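Painting small wooden cubes: which finish, and what to cover the table with?
Crafts and Making > Wood > Paint and finishes

tealandtin
I've been painting small wooden cubes for a counting set and I'm down to two colours, a red and a teal. The red is a Pavari acrylic, the teal is from an old tin with no label left on it. I have 86 blanks to get through before December, so I'd like to settle the finish now. The table is covered in ordinary white paper so I can judge the colour properly.

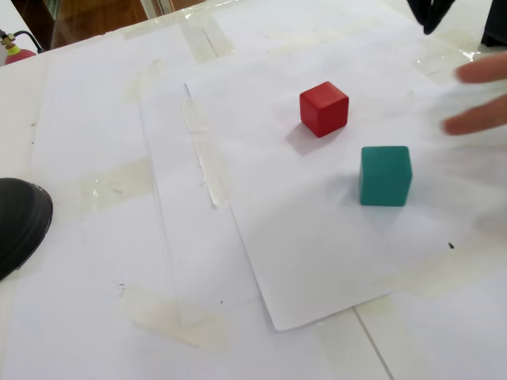
Red and teal on the paper, teal nearer.

The red looks a bit uneven to me. Would you sand and recoat, or leave it? I also can't decide whether the edges want rounding more.

Diarmuid Geraghty
Leave it. Matt red always shows a bit of variation on bare wood, and a third coat fills the corners. If it bothers you, rub it down with 400 grit and put one thin coat on with a foam roller. Did you prime?

tealandtin
No primer. Two coats straight on the wood, an hour between.

plane_jane46
That will be your problem then. Red is a weak colour whoever makes it. White primer first, every time, then you only need two coats. I did a set of 46 for a playgroup and the unprimed ones looked tired within a year.

Diarmuid Geraghty
Disagree. Primer on something that size softens every edge, and you've doubled the work. Grey undercoat on the red ones if you must. The teal doesn't need it at all.

tealandtin
I'm inclined to skip it on the teal at least. The other thing I wanted to check is whether the two colours work side by side, as the set will be stored packed together and not spread out. Pushed up close, the red takes over and the teal goes darker than I expected.

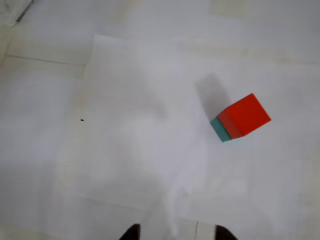
So I might lighten the teal a touch with white. The alternative is to buy a fresh tin of something, and I was looking at the Medrano range, but it's 12 pounds a tin and I only need the one shade.

plane_jane46
Mix it. Make up more than you think you need and keep it in a jam jar, you won't match it twice.

Kofi Acheampong
Before you change the teal, check your light. White paper bounces a lot back up and the sides never look like the tops. Stand the cubes a little way apart on one sheet and look from above.

tealandtin
Tried that.

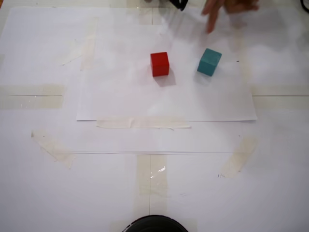
Red on the left, teal on the right, both on the loose sheet.

The teal is fine from above, so I'll leave the mix alone for now. Tape round the edges stops the paper creeping, by the way. Plain masking tape, plenty of it.

plane_jane46
I'd still prime.

Kofi Acheampong
Do three of each, one primed, one grey, one bare, and put them on a windowsill for a fortnight. Cheaper than arguing.

tealandtin
Will do. I've got spare blanks for it.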